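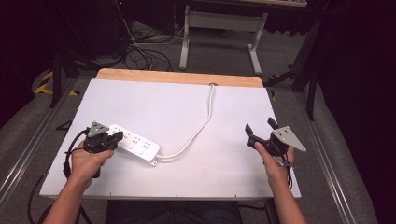 White power strip with its cord, on the table

From: Kaede Nagano
To: Estport lantern parade list
Date: July 16, 2024
Subject: Re: Order of the groups and the waiting place at Zabala

Dear all,

Thank you, Clifford, for your long message. I answer it in parts, and I ask your pardon if I repeat things that the older members of this list know already. I walked with the parade only three times, so some customs are still new for me.

Clifford Sawatzky wrote:
> The route stays the same as last winter: start at Zabala, down the
> hill, along the harbor, finish in front of the old customs house.
> What I would like to change is the order. In January the drummers
> from Wasa were right behind the children, and by the bakery corner
> half of the little ones had their hands over their ears. I suggest
> the choir goes behind the children and the drummers close the parade.

I agree about the ears. My daughter was one of these children. But I am not sure that the drummers should be the last. The people at the end of the parade need the rhythm less than the people in the middle. When the drums are far behind, the dancers of Trurkidis cannot hear them, and they told me in January that they lost the step already on the hill. Could we put the drummers after the dancers, and leave the choir between the children and the dancers? Then the order is:

Children with the fish lanterns
Choir
Trurkidis dancers
Wasa drummers
Stilt walkers
Everybody who comes without a group

The choir will maybe complain that they have drums on one side. I spoke with Encarnación Escobar on the phone and she says that they sing only at the stops, so if the drummers are quiet at the stops, she has no objection. Somebody must explain this to the drummers before the evening and not during it.

> We had 332 people walking last time, and the yard at Zabala is only
> good for 300 if nobody wants to sit down. Vaughn Whitfield thinks we
> should ask the groups to come at different times.

I think Vaughn is right. My proposal is that the stilt walkers come first, as they need the low wall for putting on the stilts. Then the dancers and the drummers. The children should come as late as possible. Last winter they waited 50 minutes in the cold with their lanterns already lit, and many candles were finished before the harbor. It was a pity, because the harbor is the most beautiful part, when you see all the lanterns a second time in the water.

About the candles: Ultan Gilmartin asked me if we change to small electric lights. I understand the reason, and the parents of the smallest children would be glad. Still, I would like to keep real candles for the big fish in front. The electric ones have a blue color and they do not move. Perhaps we can use both – candles for the adults who carry the big fish, electric lights for the children. Please write what you think, I do not want to decide this alone.

> Money. We have 536 dollars left after paying the band for the spring
> dance. Paper and wire for the lanterns cost us 139 last year.

For the paper, I would like to buy the thicker kind this time. The thin paper looked very nice in the workshop, but after the snow on the hill it was hanging down like wet laundry. I do not know the exact price yet. If it is the double, we have still enough for the soup.

One more small matter. The name in the town calendar is again printed as "Winter Lights Walk". The parade is called the Lantern Fish Parade, and has been called so since the first year. I wrote to the calendar office in a friendly way and received no answer. If somebody on this list knows a person there, a phone call would maybe help more than my second e-mail.

Questions still open for me:

Who asks the owner of the bakery if we may stop in front of the door again?
Do the dancers need a place to change clothes, or do they come already in costume?
Is the song at the customs house the same one? I have the words only for the first two verses, and I always hum the third – if someone has it on paper, please send it to the list.

I am away for the next two weeks and I will read the list only in the evenings. For the order of the groups, it would be good to have your opinions by the time I return, so that I can draw the plan again.

With kind greetings from Estport,
Kaede Nagano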